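Rubriques : Maison > Rangement > Guides de mise en service

4. Transvaser, remplir, ranger : préparation des contenants et du plan de travail

Ce chapitre suppose que vous avez terminé le chapitre 3 et que vos étagères Bromeston tiennent au mur. Si elles penchent, revenez au chapitre 3. Si elles penchent encore, relisez la page sur les chevilles, celle que tout le monde saute.

4.1 Avant de commencer

Prévoyez une table dégagée, un chiffon propre, un entonnoir à large col, un crayon gras et une matinée. La notice de l'ancienne gamme Llanos parlait de 20 minutes. Elle avait été rédigée par quelqu'un qui ne possédait manifestement qu'un paquet de riz.

Les contenants en plastique translucide ont été retenus pour une raison simple : on devine ce qu'il y a dedans. Deviner est le mot juste. Entre la semoule fine et la chapelure, le plastique ne tranchera pas à votre place, d'où le crayon gras.

Note — Les contenants neufs portent parfois une odeur d'entrepôt. Un lavage à l'eau tiède savonneuse suffit. Le vinaigre marche aussi, à condition d'aimer le vinaigre.

4.2 Préparer la table

1. Débarrassez entièrement le plateau. Le courrier en attente ne fait pas partie du système de rangement, même s'il y vit depuis septembre.

2. Passez un chiffon à peine humide, dans le sens du fil du bois. Sur un bois clair, la moindre trace de curcuma se voit, et elle se verra longtemps.

3. Séchez tout de suite avec un second chiffon. L'air libre est gratuit mais lent, et il laisse des auréoles.

4. Choisissez un côté pour les contenants vides et un autre pour les pleins. Tenez-vous-y.

Attention : ne posez jamais un contenant rempli d'eau très chaude directement sur le bois huilé. Le rond blanc qui en résulte n'est couvert par aucune garantie, ni la nôtre ni celle du fabricant de la table.

4.3 Laver et sécher les contenants

1. Retirez l'étiquette de prix en la chauffant au sèche-cheveux, puis en tirant lentement depuis un coin. Tirer vite laisse la moitié de l'étiquette, toujours la moitié collante.

2. Lavez à la main avec le côté doux de l'éponge. Le côté vert raye, et un plastique translucide rayé devient un plastique vaguement opaque.

3. Rincez, secouez au-dessus de l'évier, puis retournez le contenant sur un torchon.

4. Attendez. Passez le doigt dans les angles du fond : s'il ressort humide, attendez encore. La farine enfermée avec trois gouttes d'eau se transforme en quelque chose que le service après-vente de Vasedton nous a demandé de ne plus lui envoyer par la poste.

Note — Le lave-vaisselle est toléré dans le panier supérieur, programme court. Dans le panier inférieur, le contenant change de forme et le couvercle, lui, reste fidèle à l'ancienne.

4.4 Remplir

1. Regroupez d'abord tous les paquets entamés du même produit. C'est l'étape où l'on découvre que l'on possédait quatre sachets de lentilles corail, et que l'on en a racheté hier.

2. Vérifiez les dates. Un paquet périmé ne rajeunit pas au contact d'un paquet récent.

3. Videz le plus ancien en dernier, pour qu'il se retrouve au-dessus et parte en premier.

4. Laissez deux doigts de vide sous le bord. Le contenant accepte volontiers d'être rempli à ras, et se venge à la première ouverture.

5. Inscrivez au crayon gras le nom du produit et la date limite. « Pâtes » ne suffit pas si vous en avez de plusieurs sortes. « Truc de Lleucu » ne suffit jamais. 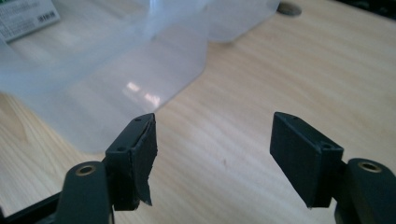 6. Si un produit se tasse, tapotez le contenant contre la paume de la main. Contre la table, on tasse aussi, mais on marque le bois et on réveille la maison.

Attention : n'utilisez pas les contenants alimentaires pour la lessive en poudre, fût-ce provisoirement. Le sel de cuisine et la lessive se ressemblent beaucoup à travers un plastique translucide, et le provisoire dure.

4.5 Mettre en place sur l'étagère

1. Placez les grands contenants au fond et les petits devant. L'inverse est plus joli le premier jour.

2. Gardez à hauteur des yeux ce qui sert chaque semaine. Le reste monte. Ce que vous n'avez pas descendu au bout de 28 jours peut être donné.

3. Ne superposez pas plus de deux contenants pleins. Žydrūnas Dambrauskienė, qui a relu ce chapitre, en a empilé quatre pour vérifier. La rédaction de la phrase précédente lui doit beaucoup, et le carrelage de sa cuisine assez peu.

4. Orientez les inscriptions vers l'avant.

Note — Les couvercles Cerkinov de l'ancienne série s'adaptent aux contenants actuels, avec un peu d'insistance. Ceux de la série précédente ne s'adaptent à rien, y compris, selon plusieurs lecteurs, à leurs propres contenants.

4.6 Entretien courant

Essuyez l'extérieur une fois par mois. Lavez l'intérieur chaque fois qu'un contenant se vide, avant de le remplir de nouveau. En cas d'invasion de mites alimentaires, videz tout, lavez tout et passez au chapitre 9, que nous avons voulu bref par égard pour le lecteur.

Pour commander un couvercle de rechange, relevez la référence moulée sous le contenant et reportez-la sur le bon de la page suivante. Faites-le quand le contenant est vide.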